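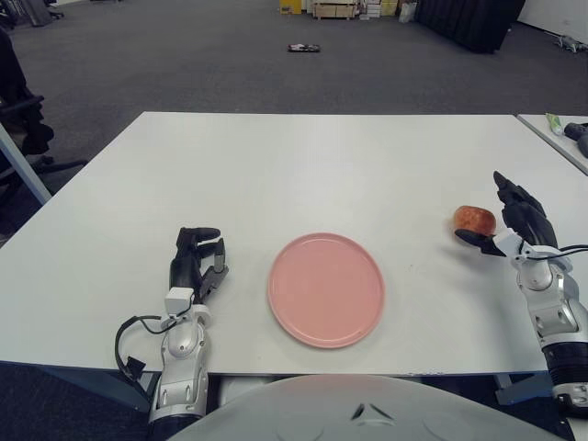

ok so I finally bought one good plate and I have opinions now. thread

For years I ate off the leftovers of three different roommates' dish sets. Chipped blue ones, a brown one shaped like a leaf, a thing I'm pretty sure was meant to go under a plant pot. It was fine! But I moved in October and told myself the new place would get real dishes

And then I went and got pink. Salmon pink, matte, round, little raised rim. I stood in the aisle at Stirero for so long that a guy asked if I needed help. I did not need help, I needed permission

The rim matters way more than I expected. My old plates were totally flat and an apple would just set off on its own toward the floor. A small lip and you can put fruit down and go answer the door

Also a red apple next to a pink plate sounds like it should clash and it just doesn't?? A green one looks nice too but red is the one I keep buying. The streaky kind especially

Delyth Vaughan (my downstairs neighbor, owner of 63 plates, she has told me the number more than once) says matte shows every knife scratch and I'll be sorry by summer. Delyth, I am cutting my apples on a board like a grown-up. Mostly

White table helps a lot. I had a dark one before and everything on it looked like dinner at a law firm. Pale top, one plate, one piece of fruit, and suddenly I'm a person who has breakfast

Downside of a white table is that you see every crumb and every coffee ring. I wipe mine down twice a day now and I used to wipe it down when company came

Somebody asked about price. It was on the 40 percent off shelf, and no I don't remember what it was before that. They had a bowl in the same pink and I walked past it and I've been thinking about that bowl ever since

Bello Afolabi replied to say I should get the full set so they match. I live alone and I have one good chair, Bello. The full set can wait for the second chair

Anyway if you're eating off plant pot saucers too, go get yourself one plate you like - just the one, you can wash it between meals

Going back tomorrow to see if they still have the bowl. Will report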